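Match Day Operations Coordinator (Football)
Fosthorpe District Football Association

Fixed term, full time, nine months
Applications close 21 June 2024

The Fosthorpe District Football Association runs the senior and junior competitions in the district and hosts visiting representative sides at Brundholm Park. We are looking for a coordinator to look after match days for the coming season, including the Giannakopoulos Shield, which finishes in November.

The ground holds 3000 and has one covered stand. Most league fixtures draw a few hundred people. Shield matches fill it, and the final usually has a short presentation on the pitch before kick-off, with civic guests to be met, seated and walked out on time.

What you will do

Prepare the running sheet for each home fixture and send it to both clubs and the match officials.
Book ground staff, first aid and security, and confirm them the day before.
Arrange travel, meals and lodging for visiting teams.
Organise the order of ceremony for Shield matches, including anthems, team introductions and guest seating.
Work the gate or the tunnel as needed. You will be on your feet for much of the day.
Write a brief report after each match, with attendance and any incidents.

What we are looking for

You have organised sport or other public events before, paid or unpaid. You can keep a timetable and deal politely with people who would like it changed. You hold a current driver's licence and a Working with Children Check, or can get one before you start. A first aid certificate is useful but not required. You do not need to have played.

Hours and pay

The position is 38 hours a week averaged over the season. Most weekends are worked, with time off during the week. There are 12 evening fixtures. Pay is at the association's coordinator rate, plus superannuation, and a fuel allowance is paid for travel outside the district.

Accommodation

A furnished room at Nandano House is offered to applicants moving from outside the area -- rent is deducted from pay at a reduced rate. The ground is about 12 minutes away on foot.
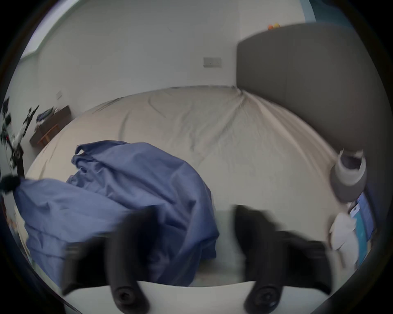

Bedroom with large bed and cream fitted sheet.

How to apply

Send a résumé and a cover letter of no more than one page to the association office, 92 Brundholm Road, Fosthorpe. Include two referees, at least one of whom has supervised your work. Tell us in the letter if you would like the room.

Interviews will be held at the ground. Applicants who can't travel may ask for a phone interview.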